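I Spent an Afternoon Picking Up Trash With Robot Hands

Posted 3 February 2026

So my neighbor Manuela Guerra texts me out of nowhere and asks if I want to come to a robot thing. That was the whole message. A robot thing. I said yes before I asked where it was, which is how I ended up driving out past the old bottling plant to Stisley in freezing rain with a bag of clementines on the passenger seat (you have to bring something, right?).

The robot thing was the winter open day at the Plalter workshop. If you've never been, it's a long low building behind a tire place, and the sign is so small that I drove by it twice. Inside it was warm and loud and it smelled like coffee and solder. There were kids everywhere! I had pictured men in polo shirts standing next to posters, and okay, there was one man in a polo shirt, but he was handing out doughnuts.

You sign in at the door and get a sticker. Mine was number 90, so they'd already had a decent crowd by the time I showed up. Then you wander. Nobody herds you, and I liked that a lot.

The first stop was an arm named Dinu that stacks wooden blocks. I watched it build a tower, and then I watched a little girl in rain boots tell it very firmly that the tower was crooked. It was crooked! Ottavio Caputo was running that table, and he got down on his knees and looked at it from her height and said she was right. Then he let her press the button to start it over. I stayed there way too long. There's something about a slow machine putting one block on another that makes you hold your breath.

Next to that was a cart called the Stokska, which follows you around and carries stuff. They let me try it with the clementines. It followed me to the coffee, and then it followed somebody else to the restroom hallway, and I had to go get my fruit back.

But the part I want to tell you about was the talk in the back, because it changed how I think about all this. Vaida Kairys gave it, standing on a step stool, no microphone. Her subject was how you get a robot hand to deal with ordinary mess. I'd assumed somebody sits and types in instructions for every move. Her group does a lot of it another way. A person holds the gripper, like a big pair of tongs, and does the chore themselves, over and over, while it all gets recorded. Later on the recordings are used to train the robot. She had a number on the whiteboard behind her, 1,885, and that was how many recordings they had gone through since the start of January. Of those, 494 were tidying up small trash, meaning wrappers and bags and that kind of thing.

Somebody asked why trash. (It was me. I asked.) She said a block is the same shape every time you pick it up and a candy wrapper never is. You pinch it and it's a new object. Plastic bags are even worse, she said, since they're shiny and you can see right through them, and half the time there's nothing there to squeeze. I have been losing arguments with plastic bags my whole life, so I felt seen.

She also said they don't want clean, empty tables for this work. They want real clutter. Fabric that bunches up, toys, books, the stuff that's on a surface in a house where people live. A robot that has only ever met a bare tabletop is going to be pretty confused by my kitchen.

Then we got to try it! They had a practice table up front with two of the hand-held grippers, and Faraji Gachanja showed us how to hold them. They're chunkier than I expected. You squeeze, the two fingers come together, and that's the whole lesson. I figured I would be great at it. I was not great at it. My first wrapper shot across the table and landed on Jianguo Dong's shoe, and he picked it up and put it back without a word, like it had happened to him all day long. I think it had.

The trick, Faraji told me, is to quit aiming for the middle. Go for a fold or a stiff corner, something with a little body to it, and close slower than you want to. After that I got five in a row! Manuela got bored and went to look at the 3D printers, and I kept going until a boy of maybe eight politely asked if I was almost done.

My hand was sore the next morning, by the way. Vaida says you get used to it.

I asked if I could put a couple of their pictures up on here and they said sure, so take a look at the kind of thing they work on.

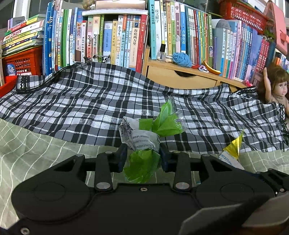
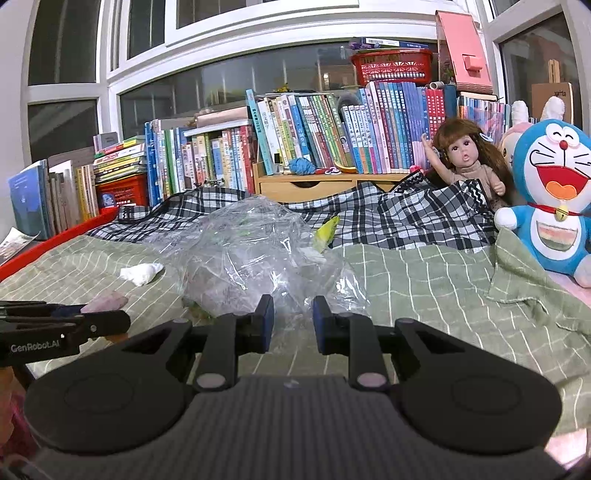 Plalter Workshop, Stisley | Household Handling Team

I love how much stuff is on there. Two different cloths, all those books lined up behind, the doll with her arm in the air like she has a question. And in the second one there's Doraemon, grinning away next to that crumpled bag! My cousin had a Doraemon pencil case that I wanted so badly in third grade.

The wrapper one gets me because now I know what that feels like in your hand. It's all twisted up, it's got that fanned-out end, and it's standing up straight between the fingers. Good grip. I'm a little jealous. As for the bag, I didn't get to try one at the open day, and looking at all those shiny wrinkles I'm kind of glad.

If you want to go, they do another open day in the spring, and it's free. Park at the tire place, they don't mind. Bring a kid if you can borrow one. The coffee is strong and the doughnuts go early.

Manuela wants to go back for the printers. I'm going back for the bags, and I'll bring more clementines, because the Stokska people ate every last one.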